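Why Old Herbals Belong With the Poetry

Our library keeps its early herbals on the science floor, 216 steps from the plays and poems they were read beside. I think that is a mistake.

Take the Skornau herbal, printed in 1610. Thư Bạch has spent seven years on its margins, and what she finds there is verse. One owner copied a sonnet next to the entry on rue. Another corrected the author's Latin and ignored the botany.

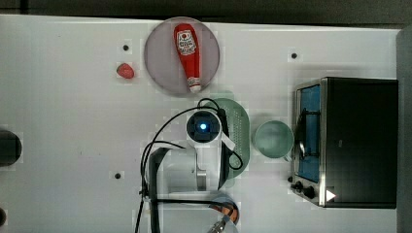
Catalogers will answer that a book has to sit somewhere, and that is fair. But a shelf tells readers what to expect. Students in the Crenshaw seminar asked for the herbal 5 times last year – every request came from the biology side.

Ásdís Þórarinsdóttir has proposed a second catalog entry under literature. It would cost very little. I would go further and move the book in April, when the upstairs cases are changed anyway.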